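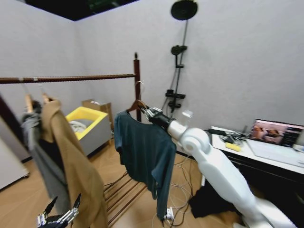
**List:** terholm-collect
**Subject:** Re: Garment hanging task, episode spec and reset rules
**Date:** Monday, 9:40

Replies inline. I trimmed the parts we already settled.

> 1. What counts as one episode? At Holtgate we started recording at the first arm motion and stopped when the operator let go of the pedal. The result was a lot of clips with a long dead tail, and the policy learned to hover.

Start on pedal down, stop on pedal down again, and the operator presses it as soon as the gripper is clear of the hanger. We trim any tail where all joints are below the velocity threshold for more than 21 consecutive steps. The trim runs in the export script and leaves the raw log alone, so the threshold can be changed later without recollecting. Pull the current version of the script before you export. The one on the Holtgate machine still trims the head of the episode as well, and that removes the approach on slow operators.

> 2. We have been grasping at the shoulder of the garment. Your notes say the neck of the hanger. Is that a hard requirement?

Yes for this set. A shoulder grasp moves cloth first and hanger second, and the hook swings by an amount that depends on the fabric. With the gripper closed on the neck area, the hook pose is close to fixed relative to the wrist, and the last few centimeters to the rod look the same for a shirt and for a coat. If you already have shoulder grasps, don't delete them. Tag them `grasp=shoulder` and upload them to the side bucket. Mangubat wants them for a comparison run in August.

> 3. Wooden hangers only, or mixed?

Wooden only until the first training run is done. Mixed hangers after that, as a separate split. Metal hooks are fine in any finish.

> 4. How many episodes per garment before we rotate?

8 per garment, then rotate. We tried longer blocks and operators settled into one path, which shows up as a narrow band in the wrist trajectory plots. Short blocks cost more reset time and give better spread. Between blocks, move the neighboring garments along the rod by hand. Leave some of them close together. The policy has to handle a coat partly covering whatever hangs behind it, and if every episode has clear space on both sides it will not see that case.

> 5. Target is still 300 good episodes per site?

Still 300 per site, counted after filtering. "Good" means:

- the garment ends on the rod with the hook seated
- no other garment leaves the rod
- the gripper opens before the arm retracts
- no dropped frames on either wrist stream

An episode where the first attempt misses and the operator recovers is good. Keep it and set `recovery=1`. Please do not restart an episode just because the approach was untidy. The Andeo batch had almost no recoveries in it and the resulting policy had no idea what to do after a missed hook.

> 6. Image size. The loader resizes everything on our side and I would like to stop doing that twice.

Export at 768 on the long side and turn off the resize in your loader config. Keep the native resolution in the raw log. Do not crop. Two of the sites were cropping to the rod and dropping the floor, and we want the hem visible on long garments.

> 7. Do we need to clear the room between sessions? It takes a while and I am not sure it helps.

No. Background variation is wanted. Bins, boxes, desks and other furniture can stay where they are, and you can shift them from day to day if it is easy. Two exceptions. Keep cables out of the path of the base if your base moves during the episode, and keep loose clothing off the slats at the bottom of the rack. Cloth on the slats gets picked up by the segmentation step as part of the hanging garment and the mask is then wrong for the whole episode.

> 8. Second arm: parked or active?

Active but optional. The second hand may steady the rod side of the garment or hold back a neighbor. If it does nothing, leave it raised and still in its ready pose and log it anyway. The action vector has the same length in both cases. Do not zero-fill the idle arm. Write the measured joint positions.

One item that was not in your mail. The left and right wrist timestamps in the last Holtgate upload drift apart over a session, and the offset resets when the logger restarts. Until that is fixed, restart the logger at every garment rotation and write the restart into the session file. I will send a patch to this list when I have tested it on our rig.

-- 
Terholm data collection
Collection spec and export script are in the usual repo, under `garment/`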